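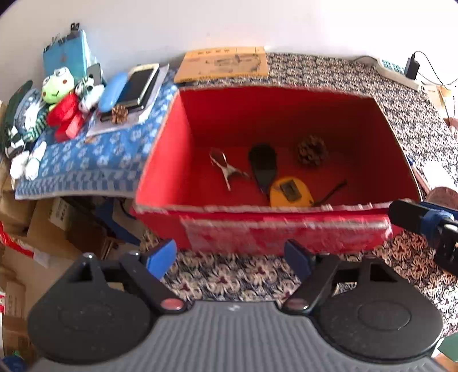 Punholm repair service to continue for a further year

Punholm Town Council has confirmed that the household repair and tool lending service at Alwood Hall will continue for a further year, following a vote at its meeting on 29/03/2025. The service had been due to close at the end of the month, when its original grant runs out.

Under the new arrangement the council will meet the cost of the hall and of one part-time post. Residents will continue to borrow hand tools free of charge for up to two weeks. A small charge will apply to sewing machines, ladders and other larger items, and will be set by the council before the summer.

The service opened in December 2023 in the former reading room at Alwood Hall. According to the report presented to members, 23 residents used it in its first month. Monthly visits now stand at roughly 60, with the busiest sessions held on weekday evenings. Most requests concern small electrical goods, clothing, clocks and garden tools.

Hanneke Willems, who manages the service, told the meeting that demand had grown steadily among residents of Gredilach, where the last hardware shop closed two years ago. "People come to us with an item they have owned for a long time and would like to keep," she said. "In many cases the fault is a minor one, and the owner can be shown how to put it right."

Members also agreed to a trial of monthly sessions in Gredilach itself. These will take place in the school dining room and will be led by Roel Van Acker, a retired watch and clock repairer. Places will be limited and must be booked in advance. Dates will be displayed at the library and on the council's website.

Councillor Derek Hebden asked whether the service could be expected to pay its own way in future years. In reply, officers said that income from charges was unlikely to cover more than 40 per cent of running costs, and that a further request for funding should be expected. Councillor Hebden voted in favour but asked that a full account of spending be brought back to members in December.

The meeting also heard a request from Thaís Frota, on behalf of parents at the school, for daytime sessions during the holidays. The request was referred to officers for further work.

Residents who wish to give tools to the service are asked to contact the hall before bringing them in. Petrol-driven equipment, gas appliances and items with damaged mains leads cannot be accepted. Tools already on loan should be returned on the date agreed.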